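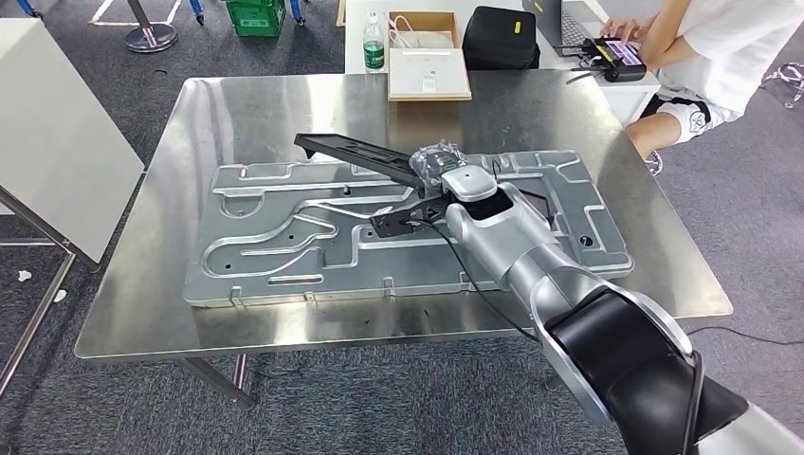 Shahnaz Barua objeta que un nervio no refuerza nada por sí mismo, que solo desplaza material fuera del plano medio y que, si todos corren paralelos, la chapa sigue doblándose con facilidad en el sentido transversal. La objeción es correcta y sirve de punto de partida para el apartado 4.

4. Paneles de aluminio estampados

4.1 Rigidez. La rigidez a flexión de una chapa lisa crece con el cubo del espesor. El nervado aumenta el momento de inercia sin añadir masa. En el panel de prácticas conviven canales largos horizontales, tramos curvos y una depresión anular a la izquierda; estudiar cada zona por separado.

4.2 Radios. Un radio de acuerdo demasiado pequeño concentra la deformación y adelgaza la pared. Véase la tabla de Semeniuk, p. 133.

4.3 Taladros y pestañas. El panel presenta agujeros pequeños en varios puntos y pestañas dobladas a lo largo del borde inferior. Acotar los agujeros respecto a una misma referencia. En las pestañas, calcular el desarrollo antes del plegado.

4.4 Apoyo. Medir la planitud con el panel tendido sobre la mesa de acero inoxidable, sin sujeción.

Ejercicio 20. Croquis acotado del panel y dos secciones, una por la depresión anular. Entrega en agosto, aula Mumwood.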